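From: Santosh Pant
To: Members' list, Sarska Regional Library Association
Subject: Re: Interlibrary loan charges and return periods

Dear members,

I write in reply to the message from Ms. Pathak, which I quote in part for those who joined the list after it was sent.

Sarla Pathak wrote:
> Our branch in Lirncombe has been billed twice for overdue items
> that were returned by courier within the loan period. The
> courier slip shows the date of pickup, while the lending
> library goes by the date of check-in. Could the office
> confirm which date applies? We have also been told that the
> renewal limit has changed, but I cannot find a notice.

The date of pickup applies. This has been the rule since the courier contract was renewed, and it is set out in section 16 of the loan agreement. Lending libraries that go by the date of check-in should correct their settings before the next billing run. Mr. Katiyar has reviewed the open invoices and found 40 that were issued in error. Credit notes will be sent to the branches concerned – there is no need to apply for them.

The renewal limit has not changed. Each item may be renewed once, provided that no other member library has placed a hold on it. The confusion may come from a draft that was circulated in January and later withdrawn. Members who kept a copy are asked to discard it.

Members have also asked for loan totals. Branches requested 593 items from one another during the last period, and 286 of these were local history titles, most of them held at Prurbridge. Mr. Bhardwaj has asked that requests for bound newspapers be sent to him directly, as these volumes do not travel and must be scanned on site. Please give the page range as well as the year.

The opening item of the members' bulletin is copied below for those who do not receive it by mail.

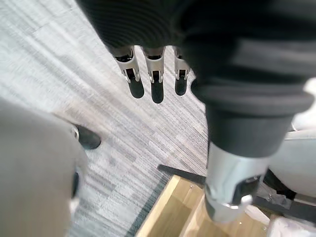 PRURBRIDGE, 4/11/24 – The reading room at the Prurbridge branch will keep longer hours while the Sisodia papers are being cataloged. Readers who wish to consult the letters should write to Bhupendra Mittal, giving their branch card number and the box they need. Boxes already cataloged may be viewed by appointment. Pencils only, please.

Questions about invoices should be sent to the office and not to the list.

Santosh Pant
Secretary, Sarska Regional Library Association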